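3. 작업 환경의 제작

3.1 설비와 예산

작업 공간은 공유 작업실 Wutix의 한 구획이다. 저자들의 소속 기관이 로봇 실험실을 제공할 의사가 없다는 점은 8월에 두 차례 확인하였고, 세 번째는 묻지 않았다. 배정받은 구획은 이전 사용자가 도자기 가마를 두려다 포기한 자리로, 전원 용량만은 넉넉하다. 부품 대금은 Fukuda 공구점의 영수증 68장으로 남아 있으며, 그중 상당수가 같은 규격의 나사를 다시 산 기록이다. 나사의 소모율에 대해서는 별도의 논문이 필요할 것이다.

과제는 중고 데스크톱에서 부품을 분리하고 고정구에 옮기는 일이다. 사람에게는 지루하고 로봇에게는 어렵다. 따라서 양쪽 모두가 꺼리는 작업이라는 점에서 연구 주제로 적합하다고 판단하였다. 제어 소프트웨어는 자체 제작한 Tonuvby를 사용하였고, 고정구 설계 파일은 Tresumitz라는 이름으로 관리하였다. 두 이름의 어원을 묻는 심사 의견이 있었으나 저자들도 합의된 답을 갖고 있지 않다.

3.2 고정구와 파지

고정구는 회색 판 위에 브래킷과 틀을 세운 구조이다(그림 3). 첫 설계는 치수가 지나치게 정확하여 부품이 들어가지 않았다. 두 번째 설계는 관대하여 부품이 들어가는 즉시 기울었다. 현재 판본은 그 중간쯤에 있으며, 중간을 찾는 데 걸린 시간은 제안서에 적은 일정과 무관하다.

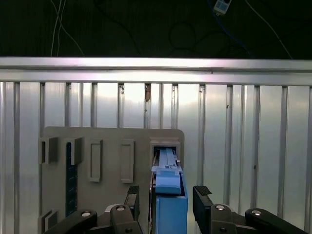 그림 3. 손목 카메라 시점. 고정구에 꽂힌 파란색 부품과 그리퍼의 두 손가락.

손가락 끝에는 검은 패드를 달았다. 패드가 없던 초기에는 플라스틱 표면에서 손가락이 미끄러졌고, 제어기는 이를 파지 성공으로 기록하였다. 손가락의 벌림 폭만으로 성공을 판정하던 규칙이 원인이었다. 이후 판정 조건에 손목 영상을 추가하였으며, 그 결과 보고된 성공률은 내려가고 실제 성공률은 그대로였다. 공동 저자 사이에서 이 변화를 개선이라 부를 것인지 잠시 논의가 있었다.

3.3 본체의 배치

본체는 옆판을 떼고 작업대 위에 눕혀 두었다. 세워 둔 상태에서는 팔이 접근할 수 있는 방향이 제한되고, 힘을 주면 본체가 팔과 함께 움직인다. 눕히면 두 문제는 줄어들지만 케이블이 새로운 문제로 등장한다. 전원선과 데이터 케이블은 매번 조금씩 다른 모양으로 놓이며, 어느 모양도 모의실험에는 없었다.

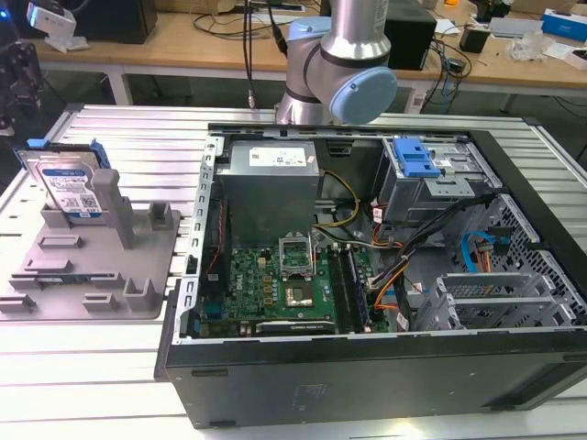 케이블을 묶어 정리하는 방안도 검토하였다. 묶은 조건에서는 경로 계획이 뚜렷이 안정되었으나, 그렇게 얻은 수치는 케이블 타이의 성능에 가깝다고 보아 본문에서 제외하였다. 본 절 이후의 모든 시행은 케이블을 정리하지 않은 조건에서 이루어졌다. 고정구는 본체 왼쪽에 두었다. 오른쪽에 두는 편이 이동 거리는 짧지만, 그 경우 팔꿈치 관절이 한계에 가까워져 팔이 멈추고, 재시작 절차에 점심시간이 필요하다.

3.4 시행과 기록

전체 시행은 1,232회이며, 조건별로 최소 100회를 확보하였다. 각 시행은 시작 자세, 접근, 파지, 이동의 네 구간으로 나누어 기록하고, 구간마다 고정 카메라와 손목 카메라의 영상을 함께 저장하였다. 두 카메라의 시각은 공통 시계에 맞추었다. 맞추기 전에 수집한 자료에서는 팔이 부품을 잡기 전에 부품이 먼저 이동하는 흥미로운 현상이 관찰되었으나, 재현되지 않아 폐기하였다.

가장 까다로운 구간은 드라이브 캐리어에 접근하는 단계였다. 캐리어 가까이에서는 그리퍼 자체가 손목 카메라의 시야를 크게 차지한다. 볼 필요가 가장 큰 순간에 가장 많이 가려지는 셈인데, 카메라를 손목에 달기로 한 것은 저자들이므로 달리 항의할 곳이 없었다.

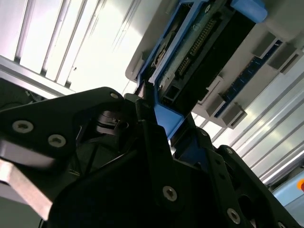 이에 따라 접근의 마지막 구간에서는 속도를 낮추고, 직전까지 추정한 위치를 유지하도록 하였다. 시각 추정을 계속 갱신하는 방식도 시험하였으나, 검출기가 그리퍼의 나사를 목표물로 오인하는 일이 잦았다. 자기 손을 집으려는 로봇은 보기에는 즐겁지만 관절에는 해롭다. 갱신을 멈춘 뒤에는 이 유형의 실패가 3회로 줄었다. 남은 사례의 원인과 구간별 실패 분포는 4절에서 다룬다.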